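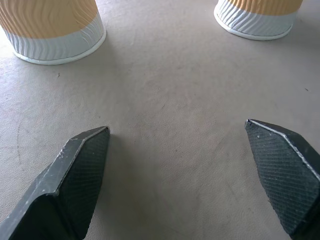

Photo: Pilten Tea Stall / 1 of 1 in this set

The new cups, July

Quick page this one, boxes only just in and there's a stall to pack. After the plain white ones we've gone for ripple cups, and they'll soon be filled with tea and going off round the field.

1. Two of them, lower halves. Orangey-tan with a wavy wood grain sort of look, then a white band round the bottom. The ridges carry on right down through the white — I like that, the old sample stopped short and looked like a jumper that had shrunk.

Also 1, for the people who only care about what's underneath: yes, pale surface, yes, scuffs. A few specks and smudges. There'll be a cloth on the table for Ernmont.

Notes on the cups

Skolus ripple, from Karagiannis. Came as a box of 500, which sounds a lot until you've done a warm afternoon at Ernmont. We got through 148 before lunch last time and that was with the urn playing up.

Ripple wall means no sleeves. Hooray. Sleeves blew everywhere, we were picking them out of the hedge for weeks. And you can hold a full one without doing the hot potato dance back to your chair.

Lids: not the same supplier. Old lids do fit, bit snug, push down all the way round and not just in the middle. If it clicks it's on. If it doesn't click please don't hand it to a child.

Colour wasn't the first choice. We'd asked for the dark green and green was out of stock till goodness knows when. The tan has grown on me. Goes nicely with the bunting, less nicely with the tea towels, can't have everything.

Stacking — they grip each other a bit becuase of the ridges. Twist, don't pull. Pulling gets you three at once and one on the grass. Keep the sleeves of cups lying down in the crate, mouths to the back, and leave the plastic on till wanted.

Waste: separate sack please, empty the dregs in the bucket first. Same as before. The sack with the string, not the black one.

Prices

Tea stays as it was. Coffee too. Squash goes in the small plain cups, we've still got 29 packs of those under the stairs and they need using up before anyone buys more of anything.

Own mug still welcome and still gets you a biscuit.

For Ernmont

Crates to be by the side door at 4, van goes when it's full. Two urns this time. Cups travel in the front, not under the cake tins (you know why). Spare box stays at Pilten unless somebody rings for it.

More pictures to follow once the stall's up, cups with actual tea in and hopefully some sun. If you've got any nice ones from last summer send them over, the bigger the better, and say if you mind them being on here. Phone pictures are fine.

Right, off to find the tea towles.

Back to all galleries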